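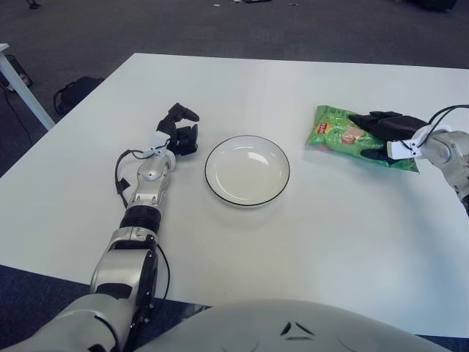 What is Wusell Soccer Club?

Wusell is a soccer club for players from age six up through adults, with teams in league play and a weekly open session for anyone who wants a game without joining a team.

About the club

The club was started by Darragh Nic Aodha, who had coached school teams and wanted somewhere for those players to go once the school season ended. The first season was one under-12 team and one adult team, both training on the same half of the same field. The two groups shared goals, cones and a single bag of balls. We now run teams in most age groups, and the adult side plays in the county league on Sunday mornings.

Darragh still coaches the under-14s and is the club's director of coaching. He sets the training plan for each age group at the start of the season and meets with the other coaches once a month to go over it.

Where we play

Home games and most training are at Flotach Park. The club has the use of 2 full-size fields there, along with the small-sided area behind the parking lot. The upper field drains well and is used for league matches. The lower field holds water after heavy rain, and training on it may be moved or called off. Team managers call families by 4 p.m. if a session is off.

The bleachers on the upper field seat 900. We do not fill them, except sometimes for the county cup final, which has been held at Flotach Park in the past and which we are glad to host when asked.

In winter the younger age groups train indoors at the Clirner Street gym. Flat-soled shoes are required on the gym floor. Cleats are not allowed in the building, including the hallway.

How the teams are set up

Players under eight do not play in a league. They train once a week and finish each session with short games, with the sides changed often. Scores are not kept.

From under-8 to under-12, teams play small-sided games on a shortened field. Every player who comes to training gets at least half of each game. Goalkeepers are rotated at this age, and no child is made to play in goal for a whole match.

From under-13 on, teams play eleven a side. There are tryouts for these teams in April. A player who is not placed on a league team can still train with the club and may be called up during the season. We have had several players join a team this way.

The adult teams are open to anyone 18 or over. The first team trains twice a week and picks its squad on Thursday night. The second team trains once a week and is looking for players, in particular a left back and a second goalkeeper.

Coaching

All our coaches hold a state license or are working toward one. The club pays the course fee for any parent or former player who agrees to coach for at least 2 seasons. New coaches work alongside an experienced one for their first year.

We coach a passing game. Defenders are encouraged to play the ball out to the fullbacks, and we accept that this costs us goals now and then. Parents are asked to let the coaches do the coaching during matches. Cheering is welcome. Shouting at referees, many of whom are teenagers, is not, and a coach may ask anyone doing it to leave the field.

The Li Cup

The Li Cup is our end-of-season tournament for under-10 and under-12 teams. It is named for the family that gave the trophy. Visiting clubs are invited and the games are short, so that each team plays several times in one day. Entry forms are sent out in early spring. Clubs that have not received one can ask for one at the address on the contact page.

Fees and uniforms

Fees cover field rental, referees, league registration and insurance. They do not cover the uniform, which is a green shirt, white shorts and green socks. The shirt design is changed as seldom as possible so it can be handed down. Used uniforms in good condition can be bought at the registration table. Shin guards are required for everyone at all sessions, and players without them will sit out.

Fees can be paid in installments. Families who would have trouble paying should speak to Darragh, and the matter will be kept private.

Joining

New players may attend two sessions before registering. Bring water, shin guards and a ball if you have one. A parent or guardian needs to sign the medical form before a player under 18 takes the field, and this applies to the trial sessions as well. Registration for league teams closes when the rosters go to the county, and after that date we can only add players to training groups.

Page last updated March 15, 2001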